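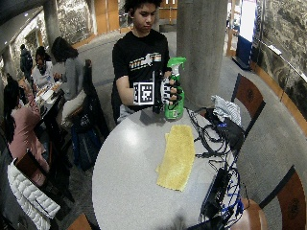 Re: [surfaces] Hazing on matte tabletops after switching to concentrate

> We changed from ready-to-use spray to the Sernedholm concentrate in May.
> Same cloths, same staff, same tops (powder-coated, light gray). Within
> two weeks every table near the windows had a visible haze at low angle.
> Supplier says to use less product. We are already at the label rate.
> Is this residue or is the coating going?

Most likely residue, but test before you decide. Pick one bad table and mask a strip down the middle. Wipe one side with plain distilled water and a fresh cloth, three passes, turning the cloth each time. Dry it. Leave the other side alone. If the wiped side is clearly darker at low angle, you have surfactant film or mineral deposit. If both sides match, look at the coating with a loupe. Etched powder coat looks open and chalky and will leave pigment on a white cloth.

On the label rate: check which one you are using. The Sernedholm sheet we have gives two, one for floors and one for hard surfaces above floor level, and they are printed in the same column. Our night crew used the floor rate for most of a year. For the upper-surface rate we make up 500 ml bottles with a 2.5 ml dose, or 1:200. At the floor rate the same bottle gets four times that.

Second item is water. You didn't give your hardness. Ours at the Atberg building is about 21 grains, and anything mixed with tap water there leaves spots whatever the product. At Stelville the supply is softened and the same mix dries clear. If you are above 10 or so, mix with deionized and run it for a week on a few tables before changing anything else.

Third, cloths. Fabric softener is the usual problem. It coats the fiber and then comes off on the table. Also check the dryer setting. Polyester/polyamide cloths go stiff if they are dried hot and they stop picking up. We wash at 140 F with no softener, tumble on low, and pull cloths from service at 75 washes. The Marchetti cloths are sold as good for more than that. Ours were not.

To strip the film you already have:

1. Distilled water with 5% white vinegar by volume. Spray the cloth, not the table.
2. Wipe in straight overlapping lines. Leave wet for one minute, no longer.
3. Rinse wipe with distilled water, clean cloth.
4. Dry wipe, another clean cloth.

Do not use melamine pads on matte powder coat. They are abrasive (somewhere near 2000 grit) and will polish it. You get shiny patches that can't be fixed short of recoating.

One thing I can't explain from your post is why only the window tables. It could just be that the light shows it there. Put a flashlight flat to one of the inner tables and see. If the inner ones really are clean, then the spray may be drying before the wipe gets to it, and working a smaller area at a time should help.

Please post the hardness figure when you have it.

> Also, does anyone still have the old compatibility chart? The link in
> the archive is dead.

I have a paper copy. Page two is missing. Will scan what there is.

--
surfaces mailing list
To unsubscribe, send a blank message with "unsubscribe" in the subject line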